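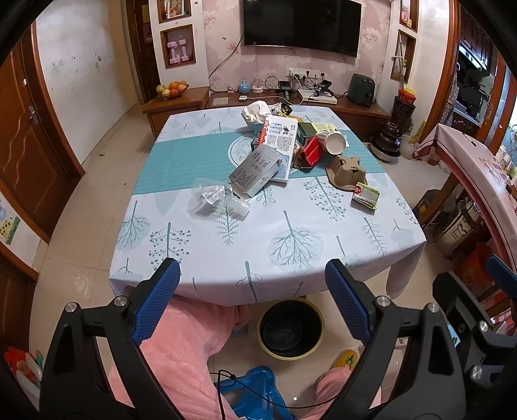 I've had the Wesero tablecloth on my living room table since December and I'm still very fond of it, so it gets a page of its own in the shop. We eat at this table, wrap parcels on it, leave the post on it, and most evenings it ends up as the place where the snack packaging goes before anyone can face the bin. I like that the pattern copes with all that. You get grey-green trees and berry sprigs on white, then a wide teal band running across with a pale leafy motif in the middle, and even with boxes, a paper cup and a crumpled plastic bag heaped on top there's plenty of cloth left to look at!

The Wesero comes from Dufour, who also do the napkins (sold separately, packs of three). It's a wipe-down cloth, so crumbs and tea come off with a damp sponge, and I only put mine through the machine when something really sticky has gone on it - 40 degrees, no tumble dryer. Iron it on the back if you must. I don't.

Sizing is where people ring me up. The rectangular one is made for tables that seat four to six and it has a decent drop, enough to hang over the edge and soften at the corners. If yours is an extending table, measure it with the leaf in, please, and then add your drop on both sides. I had two come back last month for exactly that.

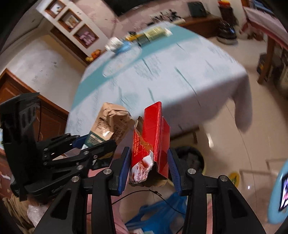 Granolside wrote in to ask if the teal fades, as theirs sits by a south-facing window and the last cloth they had went the colour of dishwater by the end of summer. Mine hasn't shifted so far, though my room is on the shady side, so I'd turn it round every few weeks if you get a lot of sun.

Price is 43 pounds, and postage is 3 pounds from our Trultport shop (free if you collect). The round version is out of stock until the next delivery. Email me if you'd like a swatch first, they're small but you can see the teal properly.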